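Home About Walks Sewing Old Posts Contact

Search this blog Type and press enter

Seven sheets, one airing cupboard

16 November 2019

Quick one tonight, got to be up early. But I promised in October I'd write up the Great Bedding Sort Out and then didn't, so.

Background for anyone new. We moved into the house on Nindham Road with bedding from three different lives. Mine, his, and two bin bags from my aunt Lesa, who never threw away a pillowcase. Singles, doubles, a king size fitted thing that fits no bed we've ever had. All of it rammed in the airing cupboard, door held shut with a chair. You open it, you get a face full of flannelette.

So. Rules I set myself. Everything out on the landing. Every bed gets two sets, plus one spare for visitors. Anything gone thin in the middle gets cut up. Anything scratchy goes, and I don't care who bought it.

Took 4 evenings. Should have been one. Problem is you start reading labels, then you start remembering where things came from, then it's half ten and you're sat on the stairs with a cup of cold tea. I kept the brushed cotton from our first flat. Not sorry.

Thread count. Everyone asks. I had one set marked 424, very posh, wedding present, and it's the worst of the lot. Slippery, creases if you look at it, takes two days to dry in winter. My old polycotton from the market has been washed every fortnight for 17 years and still comes out of the machine nearly flat. Draw your own conclusions. I'm told long fibres matter more than the number but I'm no expert, I just do the washing.

Things that did help:

Folding the set up and putting it inside its own pillowcase. Old trick, my mum did it, I ignored her for years. Now I grab one bundle and thats the whole bed.

Writing S, D or K on the corner in laundry pen. Ugly. Don't care.

Lavender bags, no. Made everything smell like a drawer.
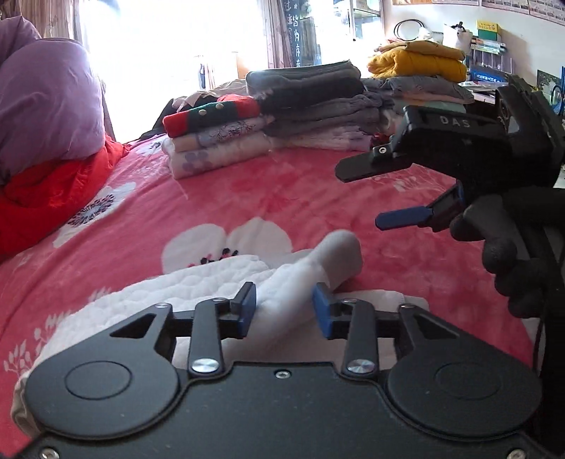

Florals though. I thought I'd gone off them. Had a big clear out of anything with a flower on it about ten years back, all went to the charity shop, everything white or grey after that like a hotel. And now I find I'm reaching for the old patterned ones first. They're cheerful, they don't show every mark, and a bedroom in November needs all the help it can get. Lesa would be unbearable about this.

The thin ones I've cut side to middle, which is what you do when the centre's worn and the edges are still good. Cut it down the lenght, swap the halves, join the outside edges, hem the new sides. You do get a seam down the middle. You stop noticing by the third night. The really hopeless ones are dust sheets now, or waiting to be cushion linings when I get the machine back from Vellard's, who have had it for weeks and keep saying it's a part.

Still to do: towels. Not thinking about towels.

Night all.

Comments

Yesenia Pacheco
Side to middle! My gran did all of hers that way. Do you do a flat seam or just an ordinary one? Mine always ends up with a ridge.

Reply from the author
Flat, if I've got the patience. Press it well before you turn it under, helps a lot.

moth_and_kettle
Please do towels. I have a cupboard just like yours and need shaming into it.

P. Sivakumar
Agree about the posh set. Ours went bobbly inside a year. Has anyone found a fitted sheet that stays on a deep mattress?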